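A bread fair in Reltberg, and what you get for your money

April 2019

I don't trust any event that calls itself a celebration of craft and then charges 32 dollars at the door. The Reltberg bread and milling fair does both, and I went anyway, because my starter has been sluggish since winter and I thought somebody there might tell me why. Nobody did, but I came home with flour.

The fair is held in the old Purba mill, five floors of brick with one working elevator and a line for it. According to the program there were 800 tickets sold for the morning alone. I believe it. The ground floor was so packed by ten that I gave up on the tasting tables and took the stairs.

The second floor was the milling demonstration, and it was the best part of the day. A pair of stones was turning, slowly, and you could stand near enough to smell the grain. The man running them didn't sell anything and didn't use the word "ancient" once. He said most home bakers blame the flour when they should be blaming their kitchen temperature, and then he went back to his hopper. I could have listened to him for an hour. He got fifteen minutes, and then the floor was needed for a raffle.

Upstairs from that it went downhill. Truvwood had the largest stand and was giving out slices of a seeded rye that had been baked, I was told, that morning. Maybe. The crust bent like a belt. When I asked how long the dough had fermented I got three different answers from two people. They were also taking orders for a subscription box at a price I won't repeat, with a "heritage blend" in it that nobody could break down into wheats. If you can't tell me what's in the bag, I don't see what the heritage is doing on the label.

The talk on sourdough and digestion was full, so I stood. The speaker showed one chart, with no source on it, and moved past it fast. There may well be something in the idea that a long ferment is easier on the stomach – I feel better for it myself – but my feeling better isn't evidence, and neither was the chart. The questions at the end were mostly people describing their own stomachs.

Lunch was a cheese sandwich on decent white bread. No complaints.

I spent the early afternoon with the equipment sellers. Prulura had the longest tables, with mixers at one end, scrapers and lames at the other, and a scale for 528 dollars that weighs flour exactly as well as mine does. I asked what the extra money bought. An app, apparently.

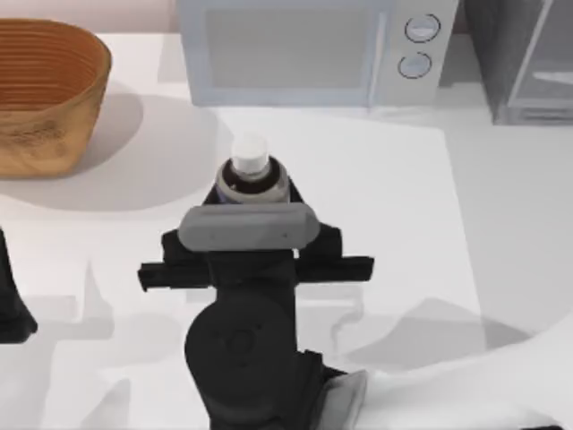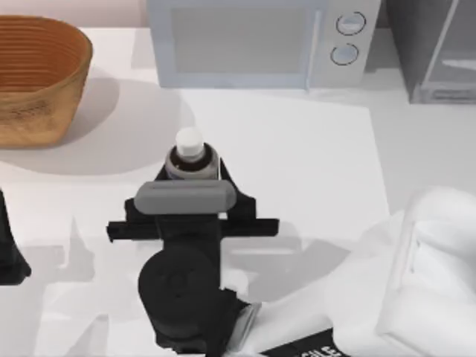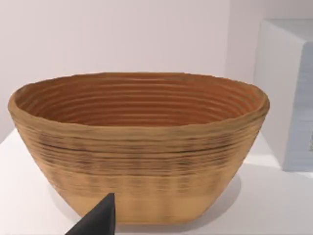 Proofing is where I think beginners get talked into spending too much. A mixing bowl and a floured dish towel will hold a round loaf perfectly well, and I baked that way for years. For a long loaf I'll admit that a shaped basket helps. The oval kind in the last picture, with coiled sides that narrow toward the base, is the one I'd choose, and the ridges leave those rings in the flour that everybody likes. They do nothing for the flavor. One basket is plenty unless you bake for a crowd, and the sets of three with matching liners can stay on the shelf.

There is a second fair in October, supposedly smaller, with more milling and fewer stands. I've heard that kind of promise before. If the man with the stones gets a full hour I'll go back for him, but I'd want to see the schedule before I paid. Parking is behind the mill and fills up early. Bring cash for the flour, since the card reader on the second floor was down all day.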